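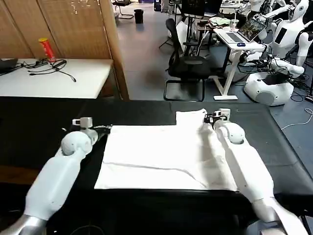 White cloth flat on the black table, one gripper at the left edge and the other at the upper right corner.

September, 9:40 a.m. Rebound location model, second pass

Picked up from the Plutasska data. The set covers 46 games and 2671 missed field goals. After dropping blocked shots, tip attempts, end-of-quarter heaves and anything where the ball was touched before it reached the rim, 1756 misses are left. Everything below uses the reduced set unless marked.

Goal is unchanged: given shot location and shooter release side, predict the floor zone where the rebound is first controlled. Zones are the same nine as in the first pass. I did not redraw them, although the two short-corner zones are too small and should probably be merged.

Coordinates come out of Weluvow in feet with the origin at the center of the near baseline. The Ruvmont home games have x flipped in the second half. Fixed in the import step, not in the raw files. If you pull the raw files you will have to flip them again. 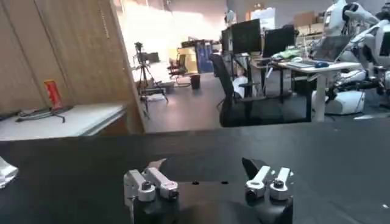
Why count the rebound at first control and leave out first touch?
First touch is logged inconsistently. Some taggers mark a fingertip deflection and some skip it, and on contested misses that moves the point by several feet. Control is marked the same way by everyone who worked on the set.

Results, first look. Misses from the wing land on the weak side more often than the strong side, as expected. The effect gets weaker as the shot gets closer and is gone inside the paint. Straight-on threes come back to the middle and come back long. None of that is new.

Corner threes are the problem. There are 210 in the reduced set and the model does worse on them than a plain lookup table does. Two candidate causes:

1. Left and right corners pooled by mirroring. The mirror assumes that crash behavior is symmetric, and Kuusk sends its small forward to the glass from the left side only.
2. Short misses and long misses are mixed. A short miss off the front rim drops near the lane, a long one carries to the opposite side. The average of the two is a spot where few balls go.

Tried splitting by corner without mirroring. Error on the left side went down slightly, right side did not move. Sample is thin on the right, so I would not read much into it.
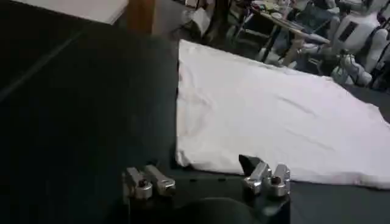 Spread cloth, fingertip blocks in front.

Next was the short/long split. Weluvow has no rim contact field. Yi-an Um suggested a proxy: time from release to first downward crossing of rim height, compared with the shooter's own median on makes. Coded it after lunch. It separates the obvious cases, and fails on high-arc shooters, where the spread on makes is already wide. Left it in as a flag only.

Refit with the flag at 3:15 p.m. The corner model now beats the lookup table on the held-out Ruvmont games and ties it on Kuusk. Not enough to change the report to Plutasska – they asked for one chart per zone and should get the lookup version for corners, with a note on sample size.

Also found a duplicated third quarter in one Kuusk game. It was dropped before the counts above, so no correction needed there.

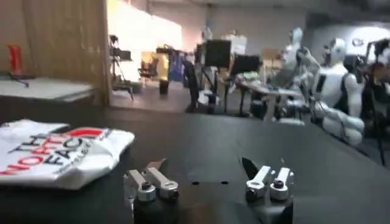 Rimantas Laur, penciled in the margin: I would hold the corner chart back entirely. The coaches will read a zone map as an instruction and send a weak-side wing to the block every time, and on a team this slow in transition that costs more than the extra board is worth. Give them the wing and top charts now. Also check whether zone defense possessions are in the 1756, since box-out assignments are different there.

They are in. Defense type is tagged for the Plutasska home games only. Will rerun on those with zone removed and see if the wing result holds. Corner chart stays out until then.

Open: merge the short-corner zones, move the x flip upstream, ask Yi-an for the arc data.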